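Ticket: Pandey food cart, Flultdale market pitch
Status: open (again)
Opened: 4th February

Problem as reported: the cart's fryer trips the power whenever the till is on. The till is on whenever we are selling food, so this has come up a lot.

Log, first morning. Fryer alone, fine. Till alone, fine. Both together, dark, with a line of people waiting for dumplings. Swapped the extension lead for the spare. Same result. Sold cold noodles until noon and called them a special.

Log, second morning. Rang Nodard, who rent us the pitch and the power post. They asked if we had tried turning it off and on again. The post had been doing that for us all morning. They said each cart gets up to 2000 watts and sent a link to the rules, last updated in October. The fryer's label says 1900. The till and its printer want 100 between them, so on paper we fit exactly.

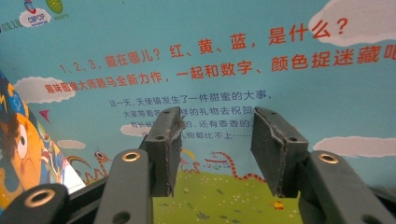
Log, second afternoon. Remembered the fridge. The fridge came with the cart when we bought it in Puditz and has hummed away under the counter so long that it had stopped counting as equipment. Unplugged it, ran fryer and till for a full lunch, no trip. The dumpling filling went in a cooler with ice, which cost more than the power does.

Log, third morning. Plugged the fridge into the neighboring post with permission from the coffee cart. Worked for 3 hours, then took out the coffee cart. Permission withdrawn. Apologized with dumplings, which were accepted without much warmth.

Tried since: fridge off during the lunch rush only. Holds, if we remember to turn it back on – we have forgotten once.

Asked Nodard for a second post. They have one at the far end, by the bins, and will let us know the price. Keeping this ticket open until they do. Please don't merge it with the one about the awning.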